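Slide 1. OK, hi everybody! Wait for the door to close. I'm going to talk about moving house, and why I've gotten so weirdly into it (5 moves in 9 years, don't clap).

Ask for hands: who still has a box they never opened from the last move? Let them laugh. Mine came with me from Annan to Flernden and back again, still taped.

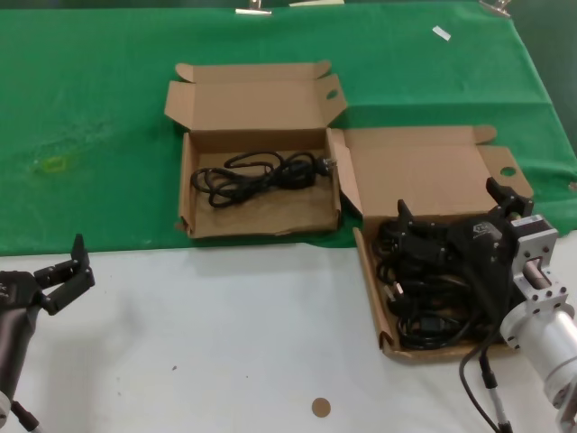
So the big one is the 2 week rule. Start with the stuff you won't touch for 2 weeks: winter coats, the good plates, every book you swear you're about to read. I started with the kitchen once and we ate cereal out of mugs until December. Tell the mug story only if we're ahead of time!

Slide 3, money. The van was the cheap part. What got me was the deposit, then paying for two internet plans at once. Go slow here, people write this down.
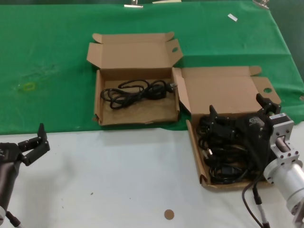
Slide 4: Two open boxes, power cord in the left one.

Labels next. Write the room on the side, never the top. Then questions, 40 minutes max, and mention the handout.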